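White haze on a pale tabletop after cleaning

Irja Kuusisto
The finish on my Oltari table turns cloudy wherever I spray cleaner. How do I get it off?

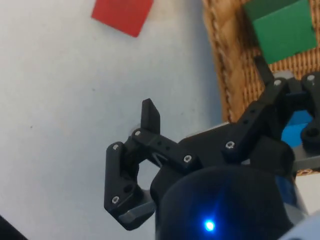 Mudassar Baloch
Cleaner residue, most likely. Mix 2 teaspoons of white vinegar into a quart of warm water, wipe, rinse with plain water, dry with a cotton cloth. Skip this on stone.

Cúc Dương
Had the same on a Donati. Went away by itself.

Ineke Willems
Check the label for wax. Waxy sprays need a second pass.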